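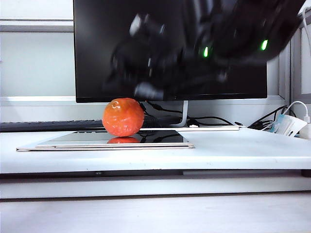

Friday, Clellden bench: the fast swing

Good news first, we caught it! The overspeed fault that Lenni Hyvönen has been chasing since the start of June finally showed up while we were logging, and I could not be happier about a failure.

The job was plain pick and place with the orange fruit, between the tablet and the bare desk. Slow moves, speed limit at 10 percent. On run 43 the arm ignored the limit on its way back from a place and swung across in front of the monitor at what felt like full speed. It didn't touch the screen. I hit the stop, a bit late (my hand was on the keyboard, which is a bad habit and goes on the list).

The log is lovely. The Partanen controller drops its speed setting whenever a new target comes in before the last move is done, then falls back to the default. Milagros Cusi guessed this two weeks ago and I owe her a coffee. We replayed the saved targets with the motors off and got the same drop in 77 of 234 tries, so we can now bring it on whenever we like!
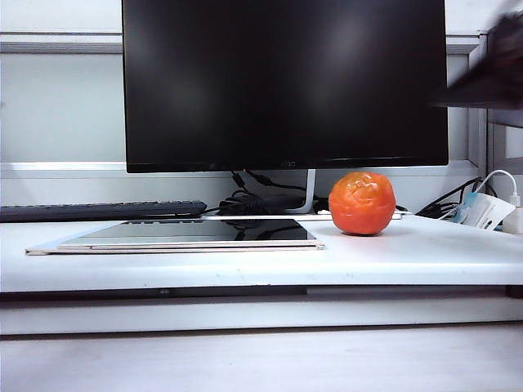 Fruit on the desk, tablet at left, gripper moving at upper right.

Things to do before anyone powers the arm again:
- Hard cap in the drive settings as well as in Wisatard. The software limit alone doesn't count.
- Stop button within reach of whoever is running, the whole time.
- Tie back the cables under the monitor. Not part of the fault, but I don't want the gripper catching a loop.
- Lenni to write up the target queue bug and send it to Pullon with the log attached.

Still open: why did the first 42 runs go fine? Milagros thinks the planner was just quicker earlier in the day. Want to check its timing against the log on the next session.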